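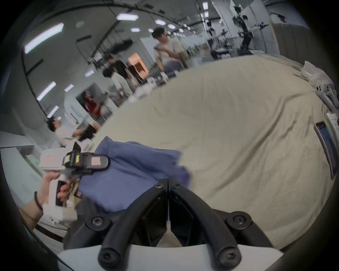
Hand-held gripper resting on a blue cloth at the folding table, Clilden lab.

Progress report to Mosent: household and shop-floor chores, second stage
24th November

1. Where the work stands

The question you are paying us to answer is whether a machine can yet do the plain chores in a house or a small shop well enough to be left alone with them. At the end of the first stage we said no for laundry and perhaps for shelf work. The answer for laundry is still no, but the gap is smaller.

Most of the past quarter went on cloth. We planned to collect 800 folding demonstrations with the hand-held grippers and have 400 that pass checking. The shortfall comes from two things. The wrist mounts had to be reprinted after the first set worked loose, and we threw out a batch where the cloth left the camera's view halfway through the fold.

2. Results so far

The Ikinik policy was trained on the demonstrations that passed and then run on the bench arms. Each chore was given 50 attempts, with the cloth dropped in a heap at the start.

Hand towel, folded in half twice: 9 attempts finished with no help. Most of the failures came at the first step, finding a corner. Once the arms had two corners the rest usually went well.

T-shirt: none finished. The arms can flatten the body of the shirt but lose track of the sleeves.

Shelf facing (boxes and tins, Mittal test shelf): good on boxes, poor on anything with a soft wrapper. Plastic bags are the worst - the fingertips close on the film and nothing inside it moves.

Speed is a separate problem. A person folds the towel in a few seconds and the arms take minutes. We have not tried to fix this and don't intend to until the success rate is better.

3. What we changed

The new fingertip pads went on in the middle of the quarter. They pick up a single layer of thin cloth more often than the old ones, though they wear faster and we have used more spares than budgeted. People collecting demonstrations are now asked to start from a crumpled heap every time. Earlier sessions began with the cloth laid nearly flat, and the policy learned very little about untangling.

4. Spending

Labour is on budget. Parts are over, mainly pads and mounts. We would like to move the unused travel money across to parts and need your approval in writing.

5. Next steps

Collection continues until the Clilden lab closes in December. Towels come first, then pillowcases. T-shirts are on hold. The shelf work at Mittal will be repeated with a wider jaw, and those results will be in the next report along with the full attempt logs.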